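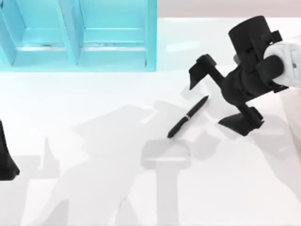 Jan 19, 2018 – Trirkitz bench, pen-to-rack task, simulator

Overhead view, pen in the middle of the table on the diagonal, turquoise two-compartment rack at upper left. Right gripper open near the upper end of the pen, no grasp yet. Left arm stays out of it for now, only the end of it is in view.

Settings for this run
Control step 40 Hz. Trajectory file 2843. Friction on the finger plates as in the October file. Pen mass unchanged.

Grip
The fingers are flat plates with wedge tips and the pen barrel is round, so the approach angle matters more than I allowed for. Wrist must turn to match the pen before the descent starts. At present it turns during the descent and the lower finger comes in late. Split into two moves in the Cudatetti script.

Shadows
Both arms throw broad grey shadows over the lower half of the table, and one falls by the lower half of the pen. The threshold finder from the Fodor build will merge pen and shadow if set too loose. Try one light at 900 and compare with 1000 before touching the threshold – change one thing at a time.

Rack
Target is the right compartment. Check the collision shape of the ledge across the floor, the mesh came over from the Urnham workshop drawing and I have not measured it against the real one.

To do
Log finger gap at every step.
Repeat with the pen turned end for end.
Print spare finger plates for the real arm, black, same wedge.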